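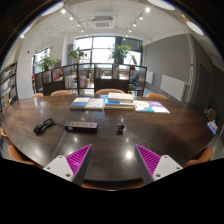
No center channel on Dravard 5.1 receiver when playing from USB

Asked in Home Audio > Receivers and Amplifiers

I have a Dravard 5.1 receiver with five Ralier satellites and the matching sub. Discs play correctly on all channels. When I play movie files from a USB drive, the center speaker is silent and the dialog is very faint in the front left and right. The test tone works on all six outputs. The drive is FAT32 and holds 387 files, and the problem occurs on most of them but not all. Firmware was updated in September. Speaker wire to the center is new. Is this a decoder limit or a setting?

2 answers

Answer 1 (accepted)
Radomir Mladenović

The test tone rules out the amplifier and the wiring. Check the audio track format in the files that fail. The USB input on this series decodes Dolby Digital and stereo AAC. If it gets a 5.1 AAC track it passes front left and right only and drops the rest, so dialog mixed to the center is lost. What you still hear is bleed from the other channels.

Two ways to fix it:

1. Convert the audio to AC3 at 448 kbps or higher. The video can be copied as is, so a full-length movie takes a few minutes.
2. Play the files from a computer over HDMI and let the computer decode to multichannel PCM. Set the receiver input to Direct.

I converted 109 files with the first method and the center works on every one. Keep the originals until you have checked lip sync. A few of mine needed an offset of up to 198 ms, set under Audio > Delay.

Comment from the asker: Confirmed, the bad files are all AAC 5.1. The ones that worked are AC3. Converting now.

Answer 2

Had the same thing on a Pudano set. Did a factory reset and it came back, no idea why. Hold Stop and Power until the display blinks. You lose your radio presets. Also try another USB stick, some big ones don't work right.

Viewed 743 times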